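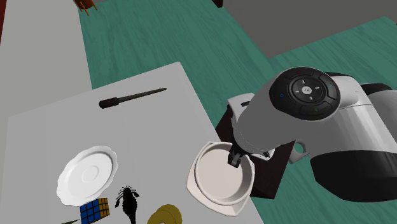 The simulated arm with its gripper at the white cup, one of the tabletop tasks on show at the Treloar open day.

Treloar opened its simulation room to members in March, and 39 people came through between 10 a.m. and 3 p.m. Ebony Paewai ran the demonstrations on the big screen. Visitors chose an item from the virtual table, such as the cup, the plate or the marker, and she set the arm to work on it. Thibault Royer answered questions on how tasks are scored. Each one is run 100 times in simulation before the team tries it on the real arm at the Bundari workshop. The toy scorpion was the most requested item with younger visitors. Members who missed out can put their names down for the next visit at the front desk.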